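Sultik Wall Panels and Towel Bars: Frequently Asked Questions

Can a towel bar be mounted across a panel seam?
Yes. Place each mounting plate fully on its own panel. A plate must not bridge the seam. Keep the screw holes at least 4 cm from the panel edge.

Do I need to drill into the wall behind?
Yes. The panel face alone does not carry the load. Use the anchors supplied with the Vorken bar and seal each hole with neutral-cure silicone before tightening.

How long before the bar can be used?
Allow 28 hours for the sealant to cure at 18 °C or above.

Which bar length should I order for two bath towels?
The 92 cm bar. Folded towels dry slowly — spread each one along the rod where space allows.

Will a colored towel stain the panels?
Wash new towels separately before first use. Color seen on a pale panel next to a bright towel is often only reflected light. Remove the towel and check again before cleaning.

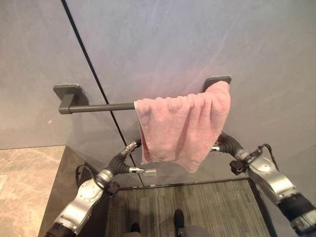 Matte gray bar fixed across a panel seam, with pink terry towel.

How do I clean the bar?
Use a soft cloth and mild soap. No scouring pads, no bleach. Wipe the mounting plates as well, including any covered by a towel.

Where do I order spare mounting plates?
Write to Aoife Egan at the Stisisberg parts desk and give the bar length and finish.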